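**Wirnel White Room — day rental**

We love this room! White walls, white ceiling, plenty of light overhead, and a door wide enough for the big Manzano bench to roll straight in. Eluned James repainted it in May and picked a flat white that's easy on the eyes during a long afternoon of close work.

Lights are on two switches, so you can run one set or both. Potting, sorting, sewing, model making — people have booked it for all of that and come back.
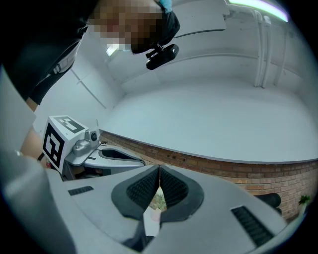
*White Room: rectangular ceiling fixture on the left, fluorescent light and white wall pipes on the right.*

- Day rate: 65
- Half day: 50
- Stools included: 6
- Bench: Manzano, height adjustable, on wheels

Please don't hang anything from the pipes. Vasilică Pop has freestanding Plisero racks you can borrow instead, and they're great (the tall one fits through the door if you tilt it). Ask when you book.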